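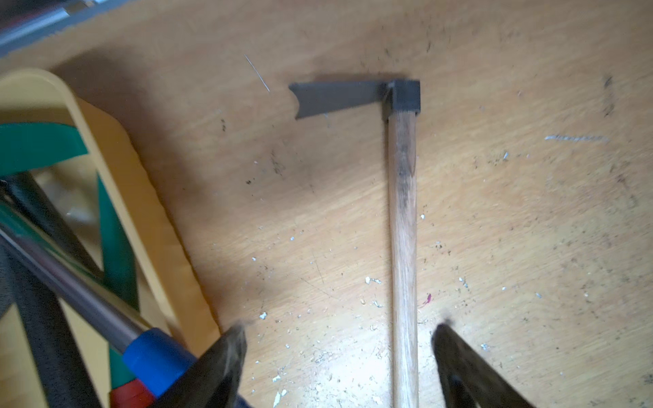
June, a little past 11 at night

Should be asleep. Can't, too wound up, so I'm writing this in the kitchen with the dishwasher going, the one household robot everybody already owns and never gives any credit to.

Spent the whole afternoon at Ardeleanu again, in the back workshop, watching the arm work on hoes. I had no idea a person could spend four hours watching hoes and drive home happy! The job sounds like nothing. Tools come back at the end of the day, they get dumped in a heap, and somebody has to sort them and put them where the next person can find them. That's it. Any kid in Flusturcombe could do it for pocket money, and most of us did at some point. And it is so hard for a machine that I came home with three pages of notes.

The wooden one is the one I want to get down before I forget. It's the plainest of the bunch, a pale handle with a dark socket and that flat blade sticking out to one side, grime all down the upper part of the shaft. To me it's the easiest thing in the world to pick up. But think about what the arm has to settle first. It has to decide the handle is the part to hold, put one finger on each side of it, and then expect the whole thing to swing because the weight is all up at the blade end. The first lift I watched today, it did swing. Second one too. On the third it came in closer to the head and up it went, level as you please, and I said "oh!" out loud like I was at the circus.

So, can they do chores yet? I go back and forth, sometimes in the same hour. My Brello does the floors at home and has for ages, my first one was in 2013 and it ate a shoelace within the week. But floors are kind. You push against a floor and it stays where it is. Picking things up is a different animal, and picking up things that are all nearly the same shape but not quite is worse.

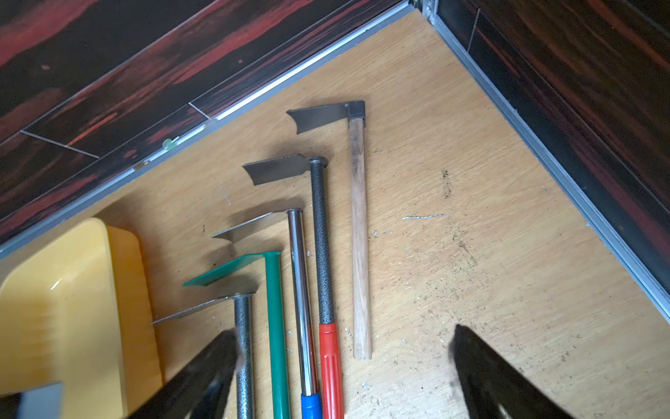
The hoes on the panel, wooden handle at the right, blades all pointing left.

I love how different they are when you look at them from an arm's point of view (sorry, a wrist's point of view). The wood is dull and easy to see. The chrome one throws light back along its whole length, and the Harkix software hates shiny things - it kept asking for another look before it would commit. The green one is green all the way through, blade and handle both, and I'd have bet money that would confuse it about where the blade starts. Nope. Went straight for the handle, every try. I don't understand why and I wrote WHY in the notes and underlined it. The speckled handles were somewhere in the middle. One of those has a red grip and I had a theory the color would help. No sign of it so far, but I'm not giving up on that theory after one afternoon.

Running total is 247 tries since we started the hoes, 183 of them good. Good means it was lifted, carried and set down where it was supposed to go, blade the right way around. I was so pleased with that when I added it up in the car. Then I thought, if I hired somebody to tidy the shed and they fumbled that many, I'd be having a word with them. Both of these things are true and I'm still pleased.

Because back in the winter it couldn't do the turn at all! It could grab a handle and haul it up and then it just sort of presented it to you, like a cat with a mouse. Now it turns it and lays it down, slowly, with a little pause before it lets go. I did try racing it by hand. I won by a mile and felt bad about it.

What it still can't do is the heap. Spread out with a bit of space, fine, or mostly fine. Crossed over each other with a blade hooked under the next handle, it tugs one and three come along, and then it stops and waits for a person. Which was me. I untangled, it started up again, and it struck me on the drive that this is pretty much how my mother and I used to do the dishes.

Things for next time:
Try the wooden one with the head facing the other way.
Something matte over the chrome, tape maybe, just to see.
Sweep the crumbs and specks off the board before we start, or else leave them there and find out if they matter.
Bring a sandwich.

I also want to ask about trowels. Short handles, hardly any room for the fingers, and the blade is curved so it rocks when you touch it. I have a feeling trowels are going to be a whole summer.

Dishwasher just beeped. It still can't put the plates away.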